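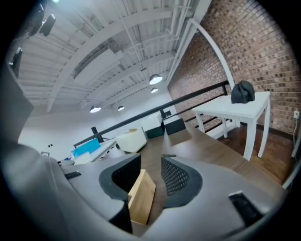 Wooden block between two black mesh finger pads, with a brick wall and pendant lights beyond.

About Iteo Dental Laboratory

Iteo Dental Laboratory makes crowns, bridges, partial dentures and night guards for dental offices in Tamutdale and the surrounding counties. We do not treat patients directly. All work is made to a written prescription from a licensed dentist.

The laboratory was started by Wayne Doucette, a dental technician who had spent 10 years in the ceramics department at Rurov before opening his own bench. Crown and bridge work came first. Removable work was added when the Dvořáček denture shop closed and its two technicians joined us.

Last year the laboratory completed 2,559 units. Single crowns made up the largest share, followed by night guards. Full dentures are accepted in limited numbers and are scheduled by phone.

How cases are handled

Cases may be sent as digital scans or as physical impressions. Impressions should be disinfected, bagged and labeled before pickup. Each case is logged on arrival and checked for margin clarity, bite record and shade. If any of these is missing or unclear, we call the office before work begins.

Models are kept for 600 days after delivery. Scan files are kept longer and can be used for a remake if the prepared tooth has not changed.

Standard turnaround for a single crown is eight working days in the lab. Implant cases take longer and depend on parts supply. Rush work is accepted when the schedule allows, and the fee is quoted in advance.

Staff

Wayne Doucette still checks every anterior case for shade and contour before it leaves the building. Fixed and removable work are handled in separate departments, each with its own lead technician.

New accounts

Offices can request a starter kit with prescription forms, shipping boxes and a fee schedule. The kit covers the first 3 cases. The front desk opens at 7:30 a.m.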